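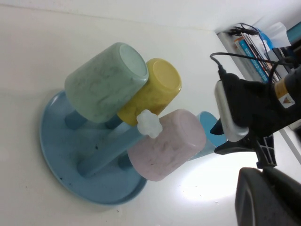
Figure 3. Wrist camera view from the mug tree task. Three mugs (green, yellow, pink) hang upside down on the stand; a light blue cup is near the jaw of the gripper.

3.2 Collection of demonstrations

We gathered demonstrations for four household tasks, of which the mug tree is the one with the most contact between objects. All episodes were recorded by teleoperation with the Jokell interface, and stored in the format of our earlier Menska set. The operator moves a small handle, and the arm follows it with a limit on speed. For the mug tree task we recorded 938 episodes, from which 200 were kept apart for validation and were never used for training.

Each episode is limited to 90 seconds. When the limit is reached, the recording stops by itself and the operator marks the episode as complete or not complete. We kept both kinds. The incomplete ones often contain a useful correction, for example a second approach to a peg after the first one was too low.

The view from the wrist is difficult in this task for two reasons. First, the camera turns together with the gripper, so the stand can look as if it lies on its side on the table, as in Figure 3. Second, the mugs cover one another and also cover the pegs. In the same figure the yellow mug is partly behind the green one, and the blue cup is partly hidden by the pink mug. A policy that sees only this view must therefore remember where a free peg was - it cannot always see it at the moment of placing. We did not remove images with glare on the white tabletop, as the same light will be present at test time.

The labels were checked by Saulius Vasiliauskas with the Proltutley viewer. He corrected the start and end of each grasp by hand, which took most of June. In cases where the moment of release was not clear from the wrist view, the gripper opening signal was used instead of the image.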